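Film club, quick one as I'm out the door. July pick is Trerkley, the ferry drama Saoirse Brophy has been on at us about since spring. Slow start - give it 30 minutes. Malsha Bepari walked out of it once and now says its her favorite.

Doors 4, film at 5. Latrice Sorensen leading the talk after, mostly on the sound and that ending. Subtitles on. Bring a snack, no popcorn machine this month.

August still open - Munshi or the Sadent shorts. Votes to Rokeya by the 21st pleas.
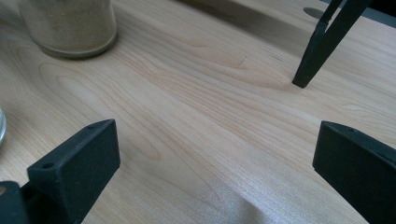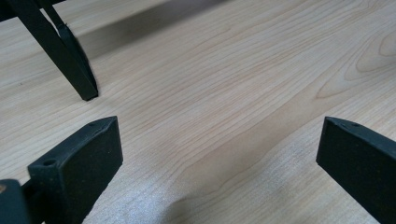

Light wood grain, both pictures.

Contact: Rokeya Sarkar, film club desk | Back to top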